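Sorting loose foam letters: by color or by letter, and how many dishes?

Posted in Classroom Supplies and Storage
Tags: foam letters, sorting, storage, early literacy

Mansa Atinga

I look after the materials for an after-school literacy program that runs in two rooms. Over the years we have collected loose lowercase foam letters from at least three manufacturers. They all went into one Wismont tote, the deep kind with the snap lid, and the tote has reached the point where finding a particular letter takes longer than the activity it is needed for. I did a full count in February and got 157 letters. A complete set plus the extra vowels should have given us 176, so some are missing and I would like to know which ones before I order more.

My constraints are as follows. The table is one large brown top with no lip, so anything that rolls or slides goes on the floor. I have round plates in a few pale colors and would like to use those for the sorting step, as they are shallow enough that children can see the contents from a chair. Permanent storage can be something else.

What I can't settle is the order of operations. If I sort by color first, the first pass is fast, but each color group then has to be sorted again by letter. If I sort by letter first, I need 26 destinations and I don't have the table space. There is also the matter of p and d, b and q, n and u, which in a plain foam cut can be the same shape turned around or flipped. On some of ours there is a slightly textured face and a smooth face, and on others both faces are identical.
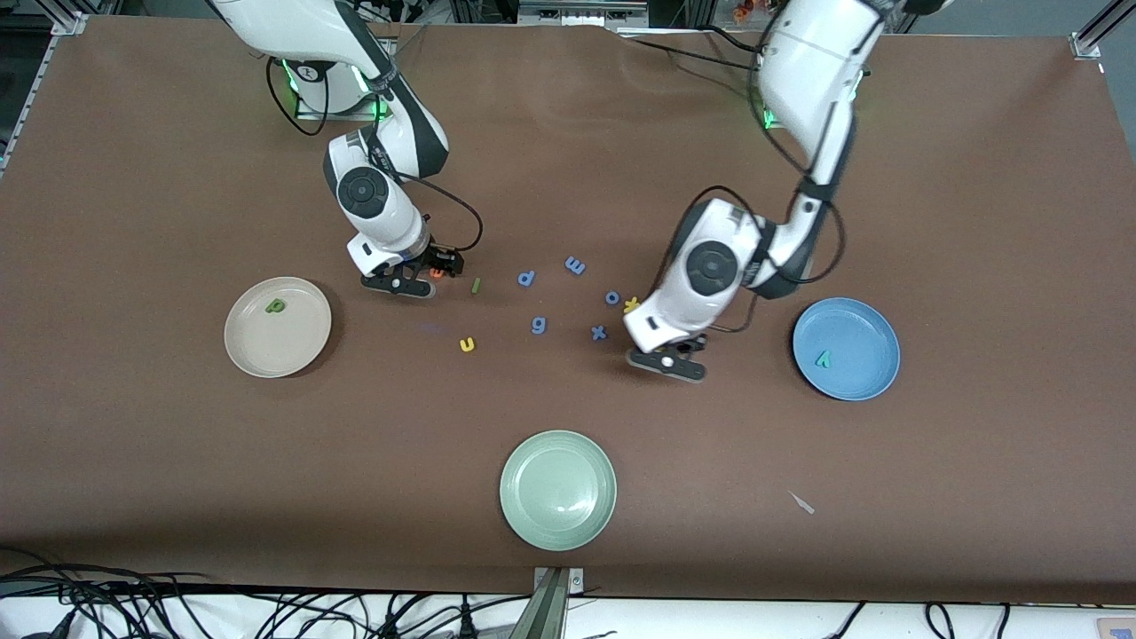
The other thing I keep changing my mind about is whether the plate color should match the letter color. With a beige plate, a light blue plate and a pale green plate, a match is only possible for some of the letters. Yellow and orange have no plate of their own. I have tried putting green letters on the beige and on the blue to see which gives better contrast, and both are readable, but the children want green to go on green and will move them there.

So: color first or letter first, does the dish color matter, and how do you deal with the reversible shapes?

Replies

Vevgate

Color first, for two reasons that have to do with error rate.

A color decision is made at a glance and is right nearly every time. A letter decision on loose foam depends on orientation, and orientation is random when the pieces come out of a tote. If you do the letter pass on a mixed-color heap you are doing the hard task against the noisiest background. If you do it within a single color, the piece in your hand is only being compared with others of the same color and thickness, and the odd ones stand out.

The procedure I use:

Tip out a handful at a time. Don't empty the tote. Ten or so pieces spread over the middle of the table with space between them is a workable batch. When pieces overlap, people pick up two at once and the second one gets dropped in the wrong dish.

Put the dishes outside the spread, never in it. Left, right and near edge works for three. Hands then travel outward from the center and don't cross over letters that haven't been sorted.

Sort the batch to zero before tipping out the next. Leftovers from one batch are what cause miscounts.

After the color pass, take one color at a time and lay it out in alphabetical order in a single row. Gaps show you the missing letters directly. Write those down before putting the color away. That answers your 157 against 176 problem without a separate inventory.

With more colors than plates, run the pass twice. The first time, pull the three most common colors and return everything else to the tote. The second time, the plates are free and you do the rest. Buying more plates isn't necessary.

On dish color: pick neutral if you can. A colored dish is an instruction, as you have found out. If the blue dish holds green letters, a five-year-old reads that as a mistake and corrects it. Either match them all or match none. If you have to keep the plates you own, put a paper circle in each one with the color name written on it, or one glued-down sample letter.

For the reversible shapes, treat p/d and b/q as a single storage class. If both faces are identical, the piece has no fixed identity at all: one cut can serve as b, d, p or q depending on how it is placed, at least in the sans serif style. I count them together and divide by four. Same with n and u, divided by two. If the face is textured, sort texture up, and then p and d are still one piece rotated, but b and q are a different one.

Saraç

I disagree in part with the above. Color first is fine if the goal is an inventory. If the goal is day-to-day use, letter is the only thing anyone looks for. No adult running a spelling activity asks for a yellow x. They ask for an x.

We store by letter in a compartment case, the sort meant for screws. The pieces have to lie flat, so check the inside dimension of the compartment against your widest letter, usually m or w. Ours didn't fit the first case we bought and the m's curled. Foam that has been stored bent for a few months doesn't flatten again easily.

For sorting into it we do vowels first. Vowels are a large share of most sets, and taking them out makes the remainder a lot smaller. Then tall letters (b d f h k l t), then descenders (g j p q y), then what is left. That gives four groups, all of them recognizable by outline, which suits children who don't know every letter name yet. You could do it with your three plates and the bare table as the fourth.

One caution about l. A plain foam l is a straight bar and gets mistaken for offcut or packing scrap. I have seen them swept into the trash along with the crumbs. Before you clean the table, check every small plain piece on it, then throw out what is scrap. I would guess l and i account for several of your missing ones.

Cleaning: damp cloth, mild soap, flat to dry. Don't put them in a mesh bag in the washer. The corners tear.

Donditz

just get new ones, a tub is cheap and you get everything in it. we had over 3,000 pieces at one point across all the rooms and gave up sorting, each kid gets a scoop and spells what they can with what's in the scoop. works ok. they swap for vowels

Mansa Atinga

Thank you. I am going to use the color pass for the count, then store by outline group as Saraç suggests – the compartment case can wait until I have measured an m. The p/d point explains part of my shortage: I had been counting any ambiguous piece as p, which left me with far too many p's and hardly any d's. With those pooled the numbers look more sensible.

I tried batches of ten last night and the smaller spread does make a difference. The old habit was to empty the whole tote.

One follow-up for Vevgate. When you lay out a color in alphabetical order, do you leave a physical gap for a missing letter or close the row up?

Vevgate

Leave the gap. For duplicates, stack them on the first one so the row stays one letter wide. If the row is too long for the table, break it after m.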